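Are Old Office Desktops Worth Taking Apart?
Project report, Group 5, Clurna Technical Program

Our question

The Lukanano reuse guide says an old office desktop can be stripped for parts in 12 minutes. We doubted that from the start. The guide never says what counts as stripped, or whether the processor is included.

We concentrated on the processor because it has the most steps around it. There is a retention lever, a metal frame held by screws, and a chip that can be ruined by one careless slip.
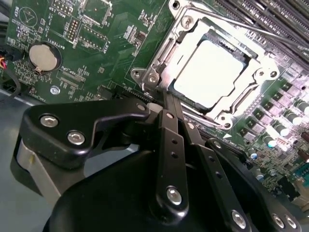
The guide treats all of this as a single step, "remove CPU." We think it should be at least three. It also skips the coin-cell battery, although Haltus, the recycler we wrote to, wants batteries sorted separately.

The rest of the tower is friendlier. Blue tabs and clips mark some of the places where you release things, and with the side panel off the layout is easy to follow.
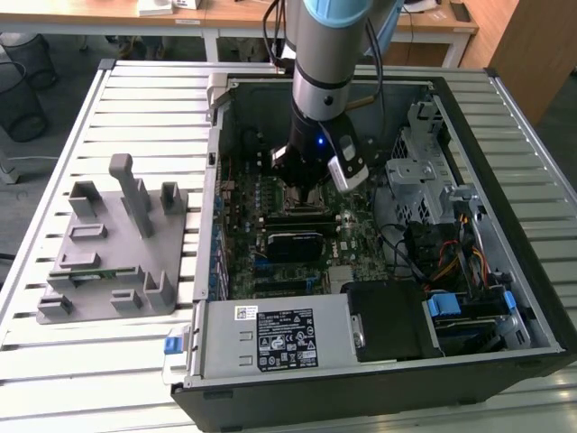
What we question

The guide bases its 12 minutes on 100 machines, but gives no list of models. A second source, the Pandey handout, says 186 and gives no list either – so we used neither number in our results.

Old thermal paste gets one line in both. We would give it a page.

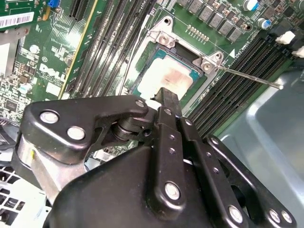
Figure 3. Processor in its socket, with old thermal paste on the lid.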